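Josmont reading grant: progress report
Prepared by Anong Thepsuriya for Volker Wendt, 25 Feb 2021

You asked for a plain account of where the money has gone and what it has bought. The short version is that we have sent out 823 book packs and I can't yet tell you that anyone reads more than they did before.

The packs went to families in Hodgate and Pacheco, starting in October. Each one held 3 books and a reply card. The cards that came back are very kind. They come from people who took the time to send back a card, so I would not put much weight on them, and I'd ask that they stay off the front page of your annual review.

Estutico printed the parent guide. The first run had 2 pages in the wrong order and was redone at their cost, which ate up most of a month. I am still not convinced we need a guide. The parents I spoke to had put it in a drawer.

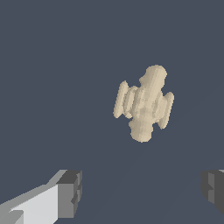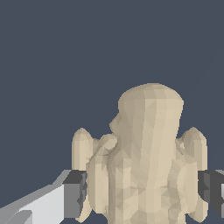
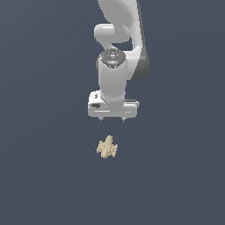
The phone survey is the part I trust most, and it is also the smallest. We reached 50 households. More families than I hoped said the books were too easy for the older child, and several had the same title at home already. That is a buying problem and we can fix it before the next order.

What I can't fix is the lack of a starting point. Reading levels were never checked before the first packs went out, so any gain we claim this summer would be guesswork. I raised this when the plan was drawn up and I raise it again now – the Pacheco schools have offered to run a short check on new sign-ups, and we should take them up on it.

Spending is on track apart from postage, where we are over. I would like to move what is left of the guide budget to cover it. Please let me know if that needs a form.

Still open: the Hodgate pickup point, and whether the second order goes ahead before the school results are in. I would wait.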